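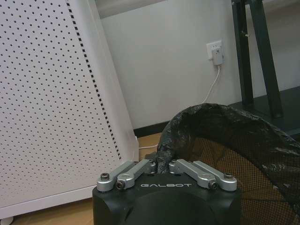

Changing a trash bag takes a person less than a minute. At Lanamis, a small company that gathers training examples for household robots, it has taken up most of the time since February.

The company rents two floors of a former furniture showroom and has divided them into rooms that resemble ordinary apartments. There are kitchens, bedrooms and home offices. In each one, operators guide a robot through a chore by hand controls while cameras on its head and wrists record what it sees. The motor positions are recorded at the same time. One complete run of a chore, from start to finish, is called an episode. The episodes go to customers who use them to train a model, the software that will later have to move the arm without an operator.

Yupin Yimyam runs the trash project, known inside the building as Kaewsai. She came to the job from a hotel, where she trained housekeeping staff for nine years.

"With a new housekeeper I would show the bag twice and then leave them to it," she says. "They already knew what a bag was. Here you start much further back."

The chore is split into four stages. The robot has to approach the bin, take hold of the bag at the rim, gather the edges together and lift. Fitting a new bag was part of the plan at first but was moved to a separate project after operators kept running past the time limit.

Bags are hard for several reasons. A thin black plastic bag has no fixed shape, and it shines. A fold that looks like an edge from one angle disappears from another. If the two fingers of a gripper close on a single layer, the bag may tear when it is lifted. If they close on the bag and the rim together, the whole bin comes up. A mesh bin is light enough that the operator may not notice for a second or two.

The wrist view matters most in the last few inches. By then the camera on the head is often blocked by the robot's own arm, and what the model has to go on is the tips of the linkage, a ridge of crumpled plastic and whatever stands nearby. Yimyam asks her operators to work from the wrist view too, even when they could simply look across the room.

"If you use your own eyes, you are using something the robot doesn't have," she says. "Then the recording shows a good decision and no reason for it."

The rooms are kept a little crowded on purpose. A bin in the middle of a bare floor is easy to reach, and few people keep one there. So bins go beside cabinets, next to the legs of stands, and near walls where a power cable hangs down behind the bag. Between episodes an assistant turns the bin, pulls the bag into a different shape or shifts it closer to the furniture. The changes come from a printed list. Before there was a list, assistants tended to put the bin back in nearly the same place every time.

An operator works in blocks of 28 minutes and then rests. Good ones finish 18 episodes in a block. Newcomers finish far fewer, and Yimyam does not push them. Hurried runs have jerky starts and stops, and a model trained on them picks up the same habits.

Every episode is watched by a second person before it is accepted. Reviewers mark the moment each stage begins and reject runs in which the gripper hits the furniture or the cameras drop out. A missed grasp is kept if the operator recovers from it. That rule caused some argument. One customer, Allaso, wanted only clean runs in its first order, then found that its test robot froze whenever the bag slipped. Its second order asked for slips and second tries.

As of 2018-06-11, Kaewsai had 2,558 accepted episodes toward a target of 4,000. Yimyam thinks the remainder will go more slowly. The simple positions have been used up, and most of what is left on the list involves full bags, tight corners or bins pushed under desks.

She also wants more kinds of bag. The project began with one brand bought by the case, and an early model did well on it and badly on a white bag with a drawstring. Boxes of other bags are now stacked in the hallway outside the second kitchen, sorted by thickness. The next customer, Cosus, has asked for paper ones.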